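Tondcombe Model Makers Board
General > Materials and Finishing
Thread: Sanding sealer or filler primer on basswood?
Page 1 of 2

Ferrule_K wrote:
Hello all. I am building the goods shed for my Brollcombe branch in basswood strip and I have a question on the finish. The instructions in the old Wedico booklet say to use sanding sealer, two coats, before any paint. My club friends say this is old fashioned and I should spray filler primer from the can. I tried both on scrap. With the sealer I still feel the grain with my fingernail. With the primer the grain is gone but the plank lines are also almost gone, and I worked two evenings on those lines.
What do you do? Please excuse my English, I write slowly but I check everything.

oldtimbers wrote:
Sealer. Thin it by half and put on three coats, not two. Sand between with 400. Filler primer is for car bumpers.

pallet_9 wrote:
I have to disagree with oldtimbers again. Filler primer is fine if you put it on thin. People hold the can too close and then blame the can. Keep it a foot away and move fast.

Ferrule_K wrote:
Thank you both. I was perhaps too close, yes. How long do you wait before sanding? The can says one hour but it was still gumming my paper after an hour.

pallet_9 wrote:
Overnight. The can is optimistic. If your garage is cold, wait two nights.

mossgate wrote:
Can I ask what grit you start with, Ferrule? I ask for a reason. When I came back to the hobby I started with 180 because it was in the drawer, and the scratches came through every coat after that. I now start with 320 and never go lower on strip wood.

Ferrule_K wrote:
I started with 240. Maybe that is part of the problem. I will buy 320 on Sunday, the shop near me closes early on the other days.
About the shape: I read in my magazine that the finish should be judged on a simple block with flat faces before you touch the model, with light coming from one side. I made such a block from an offcut. It has several flat faces meeting at edges. On each face I try another mix.
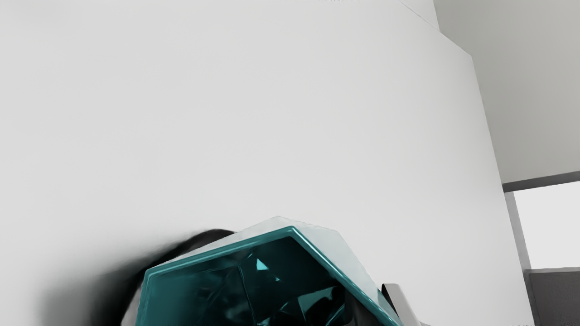

Cho Modeling Quarterly, issue 19, p. 340

I tested four mixes on my block. Sealer thinned by half was the best on the long grain. On the end grain nothing was good with fewer than four coats. The filler primer was the smoothest of all, but it made the edges round, and for planks I want a sharp edge.

oldtimbers wrote:
There you go. Sharp edges. That is what I have been saying since the first reply.

pallet_9 wrote:
He had four coats on the end grain! With primer it would be two. And round edges come from sanding over the corner, the primer does not do that by itself. Use a hard block behind the paper and stop before the edge.

mossgate wrote:
I think you are both right for different parts of the building. Sealer for the planks, primer for the roof and the stone base. I did it like this on a water mill and I can't see any difference after the paint and the weathering.

Ferrule_K wrote:
mossgate, this seems sensible to me. One more question. Did you seal the strips before you cut them, or after the walls were glued? I am afraid the glue will not hold on sealed wood.

mossgate wrote:
After. You are right about the glue. If you must do it before, put tape on the joint faces. I also seal the inside of the walls with one coat - if you paint only the outside, the wall will bend like a potato chip. I lost a signal cabin to this.

oldtimbers wrote:
Agree with mossgate on sealing both sides. Also put a brace across the inside every two inches or so.

Ferrule_K wrote:
I did not seal the inside and one wall is already bending a little. I will wet the inside, put it under some books for the night and then seal it. The long wall is 681 mm, so it needs many books. I will report back when the paint is on, probably in May.

pallet_9 wrote:
Good luck with it. Try the primer on the roof at least.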